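Grultside Stamp Circle: Frequently Asked Questions

Who can join?
Anybody who collects stamps, postcards or old envelopes, or who would like to begin. You do not need to own a collection already. Some of our members have only one shoebox, and they are very welcome.

When and where do you meet?
We meet two times in a month, at 7 in the evening, in the upstairs room of the Fesgate Library. Please use the side door, as the main door is locked after 6. In August we do not meet.

How much does it cost?
The first 4 evenings are free. After this we ask for a small yearly payment, which you can make at any meeting.

I have inherited an album. Can you tell me what it is worth?
We can tell you what is in it, and if something deserves a second look. We do not write valuations for insurance or for a sale. Please do not take the stamps out of the album before you come. If they are stuck to the page, leave them stuck. Many good stamps are damaged at home by a kitchen knife and good intentions.

How should I take stamps off paper?
For most modern stamps on white envelopes, cool water and patience are enough. Put them face down in a bowl and wait until the stamp slides away by itself. Then dry it between two sheets of blotting paper, under a heavy book. Do not soak coloured envelopes together with white ones, for the dye will travel. Many newer self-adhesive stamps do not come off in water at all. It is better to cut these with a little paper around them.
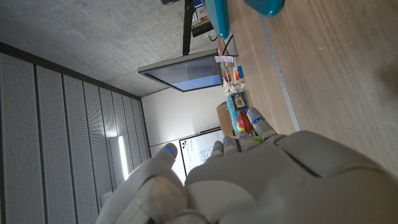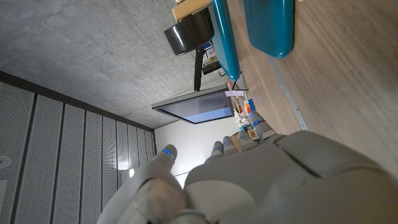
Do you have a library?
Yes. We keep 503 catalogues and handbooks, in the tall cupboard next to the stairs. Members can borrow two at a time. The catalogues marked with a red dot must stay in the room.

What is the Vương album?
It is a collection of 3,710 stamps and covers from Indochina and Vietnam, given to us by the Vương family. It can be seen on request. Please write to us one week before, so that we can bring it from the store.

Can I sell or exchange at the meetings?
Exchange is welcome after the tea break. Selling is allowed only at our fair in March, where we have around 200 visitors. Tables for the fair must be booked by the end of January.

Which hinges or mounts do you recommend?
For used, common stamps, ordinary peelable hinges are fine. For unused stamps please use clear mounts. We order Doneo mounts together in spring and autumn, and you can add your name to the list at any meeting.

May I bring my children?
Yes, from eight years. Younger children can come to the fair.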